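From: Dirk Albers
To: Drindlow Coaster and Park List
Date: 14 November 2019
Subject: Re: Tetar "queue-free" pass for next season

Hannelore Hamann wrote:

> Have you all seen the Tetar announcement? From next season there will
> be a queue-free pass for 50 euros on top of the gate price, and they
> say it will only be sold to 2545 people a day. I think it sounds
> fair. Stüber has had something like it for years and I never heard
> anyone moan. Osus is bound to follow. Will anyone here buy one?

Hannelore, I moaned about the Stüber one at length. You may have been on holiday.

I'd like to know where that daily number comes from. It is oddly exact for a park that can't tell you on its own website what time the log flume opens. Even if they stick to it, it is a lot of people walking in through a side gate at nine rides. The big wooden coaster runs one train for most of the spring. Put every pass holder on it once and see what is left for the rest of us.

And "queue-free" is doing a lot of work. I read the small print, and the pass gets you into a separate line, with a target wait of 20 minutes. A separate line is still a queue. At Stüber last summer the pass line for the drop tower was out past the chip stand by lunchtime, and the ordinary one moved faster because the staff kept forgetting which gate they were meant to open.
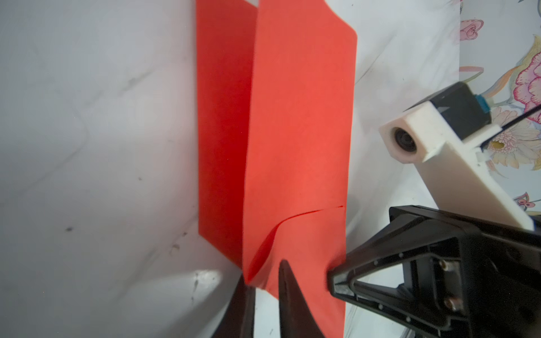 Folded sheet, red-orange

The bit I can't find anywhere is what happens when a ride breaks down. Do you get your money back, or part of it, or a voucher for a hot dog? I wrote to Tetar and got a reply thanking me for my interest in their new hotel – which I had not mentioned.

As for Osus, I'll believe it when I see it. They said the same about the night opening and the new entrance, and we all still go in past the bins.

So no, I won't be buying one. If someone else on the list does, please time both lines on the same ride at the same hour and post the result. I'd be glad to be wrong, but I want to see the times first.

Dirk

--
Drindlow Coaster and Park List
To leave the list, reply with "unsubscribe" in the subject line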